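Print this page | E-mail this page

FOR RELEASE: February 19, 2021

Stastance Questions Claims Made for Classroom Relief Maps

Teaching aids group says "hands-on" does not always mean "learned," and asks Vomar to show its test results

VILDALE - Stastance, which reviews geography and earth science materials for elementary and middle schools, today advised schools to hold off on buying the Vomar raised relief map set until the company shares more about how it was tested.

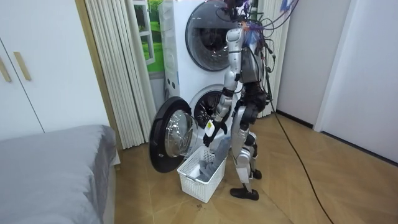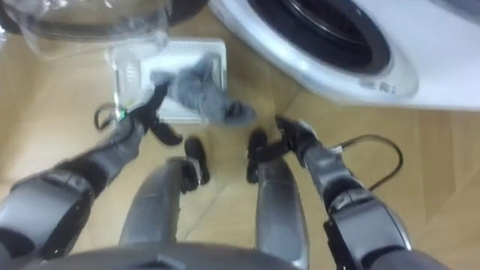

The Vomar set is a group of molded floor panels that lock together to show mountains, river valleys and coastline. Children take off their shoes and walk on it. Water can be poured in at the high end and drained at the low end. It is well made, and students plainly like it. Stastance has no quarrel with either point.

The quarrel is with the sales sheet. Vomar says that students who use the panels "understand watersheds for life." That is a large promise for molded plastic, and the sheet gives one study in support of it. The study followed a single class of 23 students, who took a quiz on the same afternoon they used the map. There was no second class to compare them with. There was no later quiz. We asked whether the students had already covered rivers that year and were told the question would be looked into. We are still waiting.

Height is another problem. Like nearly every relief map sold to schools, this one stretches the vertical scale so that the hills can be felt underfoot. The panels use a stretch of 10 to 1. There is nothing wrong with doing this, and a true-scale map of most states would feel like a tabletop. But the figure appears only on the underside of the panels, where no student will read it, and the teacher's guide leaves it out. In our trial lessons, children came away sure that the slopes outside their own town were cliffs. One asked why the school bus doesn't fall off.

Teachers can fix this with a few minutes of talk and a strip of cardboard cut to the real height. They should not have to work it out for themselves after the purchase order has gone through.

Stastance also tried the Yakubu contour tray, an older and much plainer product. It is a clear box with a lump of modeling clay and a wax pencil. Students add water a little at a time and trace the shoreline on the lid at each level. By the end they have drawn a contour map. The tray leaks at one corner, the pencil snaps, and the instructions read as if they had been translated twice. We are not ready to call it better. Our trials were small too, and a group that complains about thin evidence ought to be careful with its own. The tray did seem to leave students able to read a printed map they had not seen before, and that skill is the one most state standards ask for.

Cost matters here. A full Vomar set takes up about 50 square feet of floor when it is laid out, and few schools have that much to spare. Storage racks are sold separately. So are replacement drain plugs, which go missing.

Stastance is asking Vomar to do the following:

- Publish the full quiz and the scores from its study.
- Print the vertical stretch on the face of every panel and in the teacher's guide.
- Drop the words "for life" from its sales sheet, or test students again after a school year and report what it finds.

Vomar has told us that a revised guide is planned for June. We will look at it when it arrives. Plans for revised guides have been announced in this business before.

Stastance will run its own comparison of the two products in the coming school year, with a delayed quiz and a group of classes that use neither one. Results will be posted whether or not they make anyone look good. Schools in and near Vildale that want to take part may write to the office. No product maker is paying for the work, and $1,000 has been set aside from membership dues for printing and clay.

The full review, with lesson notes and the quiz we used, is free on request.

###

Contact: Stastance Press Office, Vildale | Copyright 2021 Stastance. All rights reserved. | Back to top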